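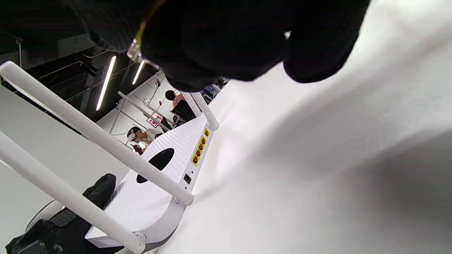 Handout 10: The port-insertion fault at the Brekus cell
Automated Handling, Villaseñor Technical Institute, 26 September 2023

The Gekier arm stopped on cycle 1539 with its jaws closed on a router antenna. The log showed no error. The grip check reads jaw width only, and an antenna hinge passed as a cable plug.

Cause 1. Bad pose estimate. The planner took one edge of the part as its reference and never checked it against a second. Long parts with repeated features are the hard case. A column of ventilation slots like the one on this gray side panel gives several equally good matches, and a match one slot off moves the whole grasp. 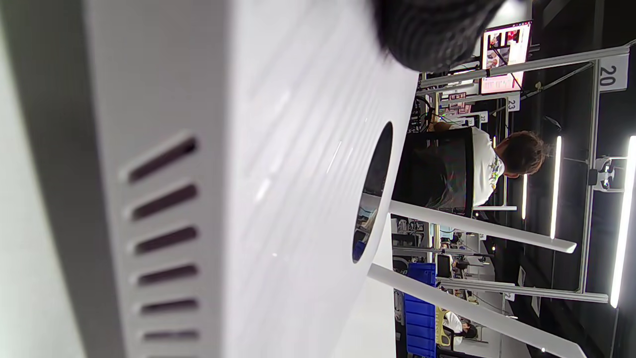

Force limits were the second cause. The limit had been raised in March to stop false trips, and it was never set back. A white housing with a large oval hole near its edge offers a fingertip somewhere to catch, and at the raised limit the arm pulls on.
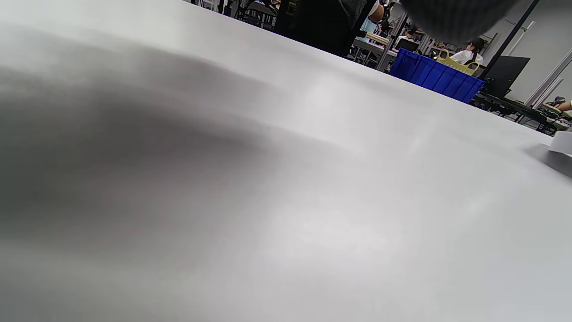

Lighting was left out of the first report. The Lesus vision module was tuned on evenly lit surfaces – see its setup sheet. A soft gray shadow across a pale tabletop, as on the left half of this one, can be read as the edge of a part.

For next class: read log entries 1329 to 1539 and mark where you would have stopped the cell.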